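July 8, 2021

Cold brew tea, batch 2. Furkik chamomile this time, the mint ran out. Weighed 231 g of dried flowers on the small scale, split between two jars, 1000 ml water each, lids on, into the fridge at the back.

Jaime tasted the first batch and found it bitter - probably the long steep. Cutting it to overnight and straining first thing. Olga wants a version with lemon peel. Fine, but in its own jar so we can compare.

Ghazal asked about caffeine. None in chamomile. The Britcombe green blend has some, so keep that one for mornings.

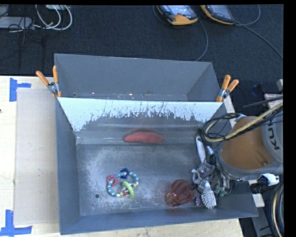
Serving size stays at 200 ml. Ruwan to write up the taste scores, same sheet as before. Still need finer strainer bags from Vieira, the old ones let dust through. Next order goes in August.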